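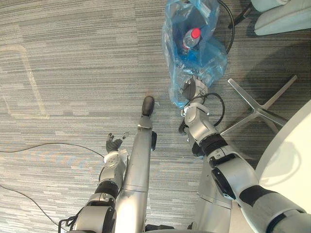

# Zenis tub chairs and Zoris side table: a waiting corner, reviewed

02/09/2019

I was asked to furnish the corner at the end of our office where people wait before meetings. The brief from Noémi Kelemen, who signs off on such things, was "something nice, but not so nice they stay." I think I've managed the second half.

What we ended up with, all ordered through Fukdale: a pair of Zenis tub chairs in the palest fabric they do, two square beige cushions, the Zoris round table in white, and a small black Kettani bin that I added to the order at the last minute and have come to admire more than any of the furniture. Five months in, I have opinions.

## The chairs

The Zenis was $353 a chair, cushion not included. For that you get a curved back that runs round into the arms in one piece, a deep seat and a piped seam along the front edge. The piping has stayed straight, which I can't say for the last set of chairs we owned, where it had started to wander by the first winter.

Comfort is good for as long as it takes to drink a coffee. After that the shape makes its wishes known. A tub chair has one position in mind for you, knees forward and elbows in, and anyone who likes to sit sideways with a leg over the arm will be gently discouraged. Ehsan Dehghan, who is tall and takes his phone calls there, says it's like being held by a polite aunt. He keeps going back, mind you.

The seat is deep enough that shorter visitors need the cushion behind them to get their feet down. So the cushion is technically an accessory and practically a part. I'd have liked to know that before I argued over the price of the cushions.

Then there's the colour. I chose it from a swatch the size of a biscuit, and on the swatch it looked calm and grown-up. On a full-sized chair it looks like a dare. We've had one tea incident (mine) and something on an arm that may have been newsprint. Both came out with a damp cloth and a bit of muttering. If your workplace involves bicycles, children or soup, order the charcoal.

## The cushions

Beige, square, thin white piping. They do slump. I straighten them every morning and they're leaning again by lunch, and I've stopped taking it personally. The covers unzip and have been through a cool wash without shrinking. 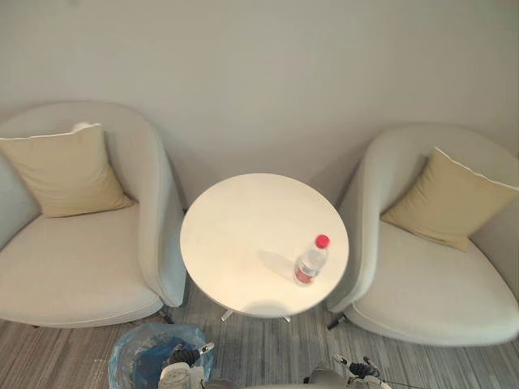
*Zenis chairs with the Zoris table between them, cushions in their usual attitudes.*

## The table

The Zoris cost about $300, and for a while I resented every dollar. It's a round white top on a metal base with splayed legs. There isn't a shelf, a drawer or anywhere to hide a magazine. What it does have is a size that works between two armchairs: near enough to reach from either seat, small enough to get past.

The top wipes clean and takes a hot mug without complaint. It also picks up a shine under the office lights, so any ring or smear announces itself from across the room. The splayed feet are steady on carpet. They're also at exactly the height of a toe, and I've heard language in that corner that didn't match the décor.

Assembly was one Allen key, four bolts and a sheet of drawings apparently made by someone who'd had the table described to them over the phone. Put the legs on loosely, stand it up, then tighten. I tightened first and got to do it twice.

## The bin

A small round black bin with a slight flare at the rim. I bought it as an afterthought and it's been faultless. The flare gives the liner something to fold over, so the bag doesn't slither to the bottom under the first apple core. We use the see-through blue liners that come on a roll, and they're a bit generous for a bin this size, so you get a frill. Tuck it under or learn to enjoy it.

I keep it near the front of a chair, where people will use it. Behind the chair was tidier, and I found tissues down the side of the seat for a week.
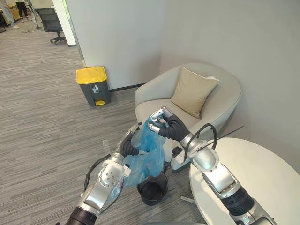
**Is the Kettani bin big enough for a waiting area?**

It's fine for tissues, wrappers and the odd paper cup, emptied daily. If you serve lunch there, get the next size up.

## On the carpet

Ours is a streaky grey stripe that was here before any of us and forgives nearly everything. The chairs have left dents where their short dark legs stand, and an ice cube followed by a fork will lift most of that. The legs don't have proper glides, only thin felt pads, and one pad had come off by August. Fukdale sent replacements in a padded envelope large enough for a coat.

## Would I buy them again?

The chairs, yes, in a darker fabric. The table, grudgingly, and with the bolts done in the right order. The cushions only if Fukdale threw them in with the chairs, which I suggested and they did not find as reasonable as I did. I'd buy the bin tomorrow.

Zenis chairs: four stars. Zoris table: three and a half. Kettani bin: the full five.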